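Setting and Clearing: Handout 4
Hospitality Foundations, evening section
Instructor: Chanida Thaweesak

Bring this to the practical. Last term half the group left it in the car, and I spent the first part of the class reading it aloud like a bedtime story.

What this week covers

We are on plates. Glassware is next time, flatware the time after, and napkins will come when I have recovered from last year's napkins. By the end of the session you should be able to place a plate where it belongs, tell a plate that can be used from one that can't, and clear a table without making the sound of a small car accident.

Reading: the chapter on table layout in the course binder, plus the two pages on color and tone. The Rizk worksheet is optional. The Cutel worksheet isn't, and it is due at the start of class.

Where a plate goes

Begin with the seat. A plate belongs to a person, even when the person hasn't arrived yet, and it goes squarely in front of the chair with its rim about a thumb's width in from the table edge. House standards vary. The Flerkbridge dining room sets its plates so far in that guests have to lean, and they have been told about this. If you go on to work there, lean with good grace.

Carry plates by the underside, thumb along the rim and off the eating surface. A thumbprint in the middle of a clean plate is the most common fault I mark, and it is always somebody else's thumb.

Set the plate down near edge first and lower the rest. Take your hand away. Do not nudge it afterward unless it is plainly wrong, and if it is plainly wrong, pick it up and place it again. Sliding scuffs the foot of the plate and, over time, the table. Zukurum, who supplied our practice set, list 22 pieces in the box and will sell you replacements one at a time at a price that encourages lifting.

Color and the surface under it

The binder treats this as a matter of taste. I treat it as a matter of being able to find the plate. Tone against tone is handsome and hard to read from a distance, particularly in the evening, when the lights are low and the server is carrying soup.

On a white tabletop, a white plate is mostly rim and shadow. Light gray holds its outline better. Pale green gives you a color to aim for, though under yellow lamps it can drift toward gray, and you may end up with two grays you didn't order.

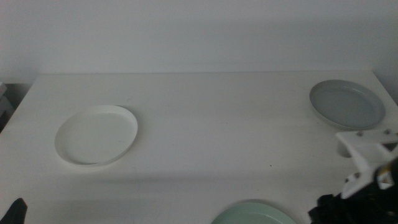

Mixed colors at one table

Some rooms mix their plates on purpose. Others mix them because the matching ones broke. The guest can usually tell which, and the giveaway is spacing. Three different plates at even distances look like a decision. The same three plates dropped wherever there was room look like a yard sale.

If you are mixing:
Keep the plates close in shape. Round with round, shallow rim with shallow rim.
Stay within one family of tones. White, gray and pale green get along. Add bright orange and everybody looks at the orange.
Put the palest plate where the light is best.
Don't seat the host at the odd one out. Hosts notice.

Checking a plate

Hold it level with your eyes and turn it once. You are looking for chips at the rim, hairline cracks and dried food, in that order of expense. Run a dry finger around the lip. A chip you can feel goes in the reject bin, and so does a chip you have talked yourself out of feeling.

Then put it face up on a flat table and press lightly on opposite sides of the rim. A plate that rocks will rock all through dinner, and the guest will fold a napkin under it, and then we are back to napkins.

Clearing

Wait until the whole table has finished. Approach from the side your house uses and stick to it. Take one plate in the left hand, move it away from the guest's shoulder, and do any scraping at the station. Scraping over a seated person's lap is covered in the incident reports, which are a lively read.

Stack by size, largest at the bottom. Beginners carry two plates at a time. You may carry three when I have seen you carry two. The current class record belongs to someone who no longer has it in writing, owing to what happened at the door.

For the practical

Work in pairs. One partner lays three plates on a bare table, the other checks placement and condition, then swap. Write down every correction, including the ones you disagree with. Disagreements go in the right-hand column of the sheet. I do read it.

Closed shoes, sleeves above the wrist, rings off. Cloths are in the second drawer. The first drawer sticks and has nothing in it.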